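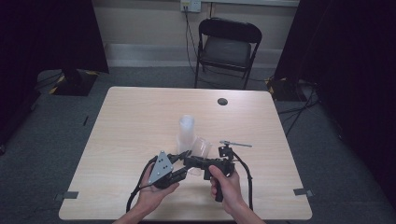
The Back Room Table, and the Two Cups That Live On It

30/03/2020
By the Jimenville house blog

Okay, so I finally got around to putting the back room up here! A few of you asked after the last post (the hallway one, with the coat hooks) what the rest of the place looks like, and I keep saying I'll get to it. This is the room I like best, so it gets its own page.

The cups first. Two clear plastic ones, the taller one a bit frosted-looking, the other leaning over in front of it. I bought a sleeve of 40 of these for a cookout in August and we're still working through them – I wash them and they come right back. Not fancy, but they catch the overhead light in a way I really like.

The table is my favorite thing in the house, and I'm including the couch. Light wood grain, nice plain rectangle, and big enough to spread out a jigsaw puzzle and still eat lunch. I paid $88 for it at a secondhand place in Itville and carried it in with a lot of complaining. New ones that size were going for $200 and up, so I'm still pretty pleased with myself.

See the little round hole over toward the right? It's a cord hole. I've been meaning to find a cap for it (Tindall Hardware had brown and white, and I wanted black, so I came home with neither). Pencils go down it. So did a birthday candle once.

Two bits of dark gray tape near the corners, one left and one right. They stay put! I've gotten so used to them that the table would look undressed without them.

Against the back wall is the black folding chair, the one with the padded seat and back. I know, a folding chair, but it's comfier than the dining chairs and I can sit in it for a whole movie. It came from the Jimovach rummage sale for $9.

The outlet is right above the chair, with the black cords running down to the floor. I want one of those cord covers that sticks to the wall, so if you've used one and it didn't take the paint off, please tell me which kind.

Kitchen shelves are next, once I've cleared them off.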